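We use cookies to remember your basket. Accept | Settings

Ruddock two-arm bench cell: looking after the grippers

We love this little cell! The Ruddock pairs two arms on one front rail inside a walled work area, and most of its upkeep needs only a hex key, a soft brush and a bit of patience. Our Skarkport workshop fits new finger pads every 3000 cycles, and the swap is wonderfully quick (two screws per finger, done).
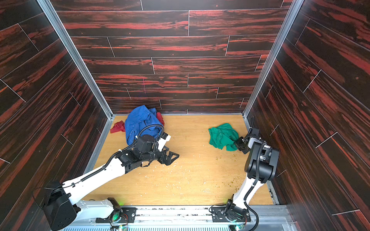
Can I change the pads on one arm only?
You can, but run the grip check on both arms afterward so they still close with the same force.

Cloth work sheds lint and crumbs, so brush the floor panel before each shift and go over the fingers while you're there. Check the cable clips too, and leave enough slack for the wrist to turn fully. The Ekmont pad kit holds six pads, and the new softer grade arrives in September – it's lovely on thin cotton!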